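Lodimel soft bag — set-up and first pack
Section 2. Rev. March 14, 2018

Read before loading. Short section, won't take long.

What you need
The bag, a clear flat surface, a dry cloth. Liner board if you ordered one (sold separately by Givitz).

Laying out
1. Wipe the surface down. Polished tops show every crumb and grit gets into the zip teeth.
2. Lay the bag down flat. Dark fabric hides marks, so check both sides under a decent light.
3. Smooth the fabric out from the middle. Don't iron. Ever.

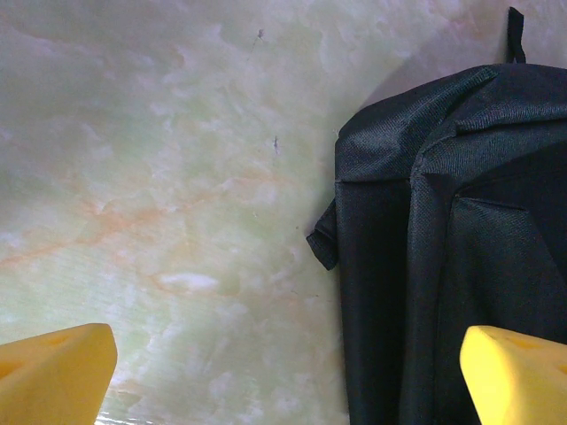 Dilwyn Ifans wrote in to add that a folded towel underneath stops the bag sliding about on a shiny top, and that he does his on the bed anyway. Fine by us. Any flat surface will do, so long as theres no grit on it.

4. Open every zip fully, then close again. First few runs will be stiff.
5. Pull straps to full length. Check for twists. Shorten later, once loaded.

CAUTION: No oil on the zips. Candle wax only, thin rub, wipe off the excess.

Shaping
The bag ships folded and comes out creased. Normal. Not a fault, please don't send it back for this.

6. Put one hand either side of the bag and pull outwards, gently. Work from the top down.
7. Stuff with old newspaper or a jumper. Leave overnight. 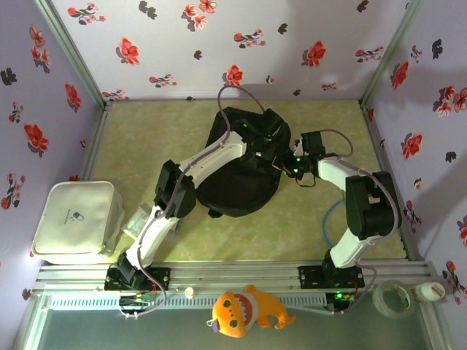
Creases still there in the morning? Repeat step 7 with more stuffing. Corners are usually the last to go — push right into them with your fingers.

8. Take the stuffing out. Shake bag upside down.
9. Slide in the Mundeck liner board if you have it, smooth side up.

NOTE: Boards bought before June are the old size. Trim 6 mm off the long edge or it will bow.

First pack
10. Heavy things first, against the back.
11. Soft things round them. Small bits in the Dow pouch, max 300 g.
12. Close zips from the bottom up. If you have to force it, its too full. Take somthing out.

Storage: empty, zips half open, somewhere dry. See Section 3 for washing.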